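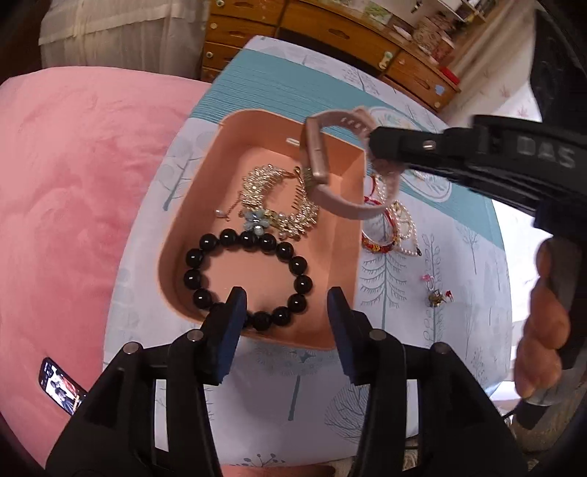

Clifford Fortin wrote to ask how we keep track of what each actor wears and carries, when his own group at the Ellby playhouse loses half an hour before every dress rehearsal to a hunt for one earring or the wrong pair of gloves. He wanted to know whether it was worth buying a proper props cabinet.

A cabinet helps if you have a wall for it. Most of what follows can be done on a kitchen table with things from the hardware store. It comes from building and fixing props for small stages, the last of them a 120-seat room with no wing space on the left side.

Props table

Cover the table with brown kraft paper and tape it down underneath. Set every prop out in the order it goes on, draw around each one with a marker, and write the name of the prop, the character and the scene inside the outline. An empty outline at the half-hour call tells you what is missing. Replace the paper when the order changes. Crossing out gets confusing in the dark.

Put glow tape along the front edge and on the two corners people walk into. Charge it under a work light before the house opens.

Small pieces

Rings, pins, watches and combs should have a shallow box or tray for each actor, with the name on the end and on the bottom. Deep boxes are a nuisance because things tangle. If two chains have to share, close the clasps first and lay a strip of felt between them.

Take off anything modern before the actor goes to places. A wristwatch in an 1890s parlor is seen from the back row.

Clip-on earrings slip under hot lights. A dot of moleskin on the inside of the clip holds them and is easier on the ear. Change it after a few performances.

Dulling shine

New costume jewelry can throw light into the front rows. Dab it with a little bar soap on a damp sponge and let it dry. Soap washes off afterward, and hair spray mostly doesn't. Do not use either one on borrowed pieces or on real pearls. For a silver tray or a picture frame, pat on a thin coat of soft wax and leave it alone.

Letters and papers

Make more than you need. If a letter is torn up on stage, you need one for each performance and one for each rehearsal where the actor really tears it, plus spares. For our last run that came to 18. Print the whole text on it, even if the actor knows the lines. It saves somebody on a bad night.

To age paper, brew strong tea, let it cool, and brush it on with a wide soft brush. Dry the sheets flat on a rack. Ink-jet printing runs, so either stain the paper first or have the letter copied on a laser machine. Coffee gives a redder brown and the smell stays for weeks.

Drinks and food

Cold tea with water for whiskey. Apple juice is too sweet to speak on and draws ants. For red wine, use grape juice cut by half, unless the costume is pale, in which case change the line to white wine if the rights allow it or use an opaque goblet and plain water.

Wash stage glasses after each show and keep them apart from the green room cups. Ask about allergies before the first rehearsal with food, and write the answers on the food box itself.

Repairs between scenes

Keep a small kit on the props table, not in the workshop. Ours holds black gaffer tape, safety pins, needle and black thread already threaded, a small screwdriver, florist wire and a glue stick. Superglue stays out of it. It takes the finish off plastic pearls, and it sets fast enough to hold a thumb to a teacup.

Loose stones can be put back with jeweler's cement if you have overnight. If you have five minutes, use a bit of clear museum putty and tell the actor.

A chair that wobbles should come off the stage until it is reglued and clamped. Tape is not a chair repair.

Storage after closing

Pack by show first and sort later. Photograph what goes in each bin and tape a list inside the lid. Hortensia Urrego keeps a second copy of ours in a binder, now up to 1,058 lines, and lends from that so the bins stay shut.

Take batteries out of lanterns and candles. Wrap glass in old programs or towels. Newspaper ink comes off on anything white. Borrowed items go back within 2 weeks, and they go back clean.

Page last changed 6/16/19. The section on stage blood has moved to the costume page.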